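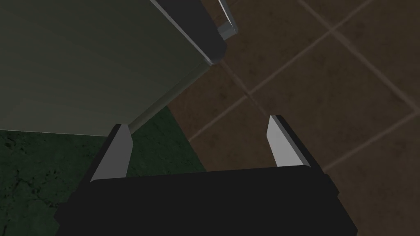 Re: soft starter trips on restart
From: Modupe Uzor
Date: 26th September

On the Baretti units the overload keeps its thermal memory through a power cycle, so switching the panel off and on won't clear it. Ours did the same on the conveyor at Istbridge. Check these before you order a new one:

- motor nameplate current against the overload setting (ours was left at 40 A from the old motor)
- bypass contactor pulling in at the end of the ramp
- fan on the heatsink

If the thermal reading is over 94 percent when you press start, it will trip every time. Leave it alone until it drops and try again. Our ramp is set to 11 seconds, and I wouldn't go longer on a loaded belt.

The manual for the older series has the reset terminals wrong. I can scan the corrected page if anyone wants it.

Modupe

Eze wrote:
> We have a soft starter at the Stustovow plant that starts fine in the
> morning, then trips on overload at the second or third restart. Motor
> is cool to the touch. Already swapped 2 fuses and checked the supply.
> Is the unit bad? Next shutdown isn't until November.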